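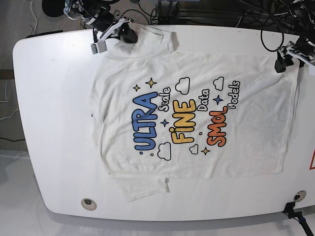

White T-shirt laid flat between two robot grippers. The lettering reads "ULTRA Scale FINE Data SMOL Models."

Demonstration gathering (cloth handling)

Demonstration gathering is the job of recording lots of examples of a task so that a learning system can pick up how to do it. I've been keeping this entry on the Zenham wiki going for a while now, and I write it the way I'd tell it to a new person over coffee, so bear with me!

One example is called an episode. It starts with the item on the table and stops when the task is done or the operator gives up. Every episode holds the camera video, the joint positions of both arms and a one-line label (ours are things like "fold shirt, sleeves in"). The Avau set, which is the one I know best, has 1,524 episodes in it, and 176 of those are marked as failed. We keep the failed ones in a separate folder – people do ask for them.

Shirts

Shirts are a favorite because they never land the same way twice. A rigid block has a position and an angle and you're pretty much done, but a T-shirt has sleeves that curl, a hem that wrinkles and a collar that wanders off. I like a big print on the chest, myself. It gives me a quick way to tell which way up the shirt is when I'm skimming video at the end of a long day.

Camera views

A view of the whole table tells you where the cloth is. It's not much help with the grip itself, and for that you want a small camera near the fingers.

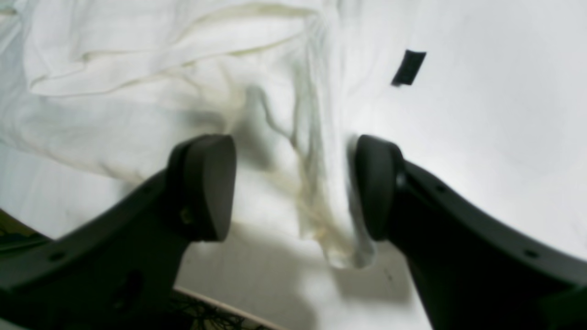

Wrist view: white cloth hanging into the narrow gap between the finger pads.

Close views are messy (white cloth on a white surface, plus the shadows of the fingers) and I love them anyway. My own habit is to play back the close view first and only then the wide one.

Labeling

Hidayat is our labeling tool. A practiced person gets through some 39 episodes an hour with it, fewer if the cloth is badly crumpled. Unclear episodes get the tag "review," and please don't guess!

See also: Honel format; Episode trimming; Bimanual folding

Last edited April 5, 2018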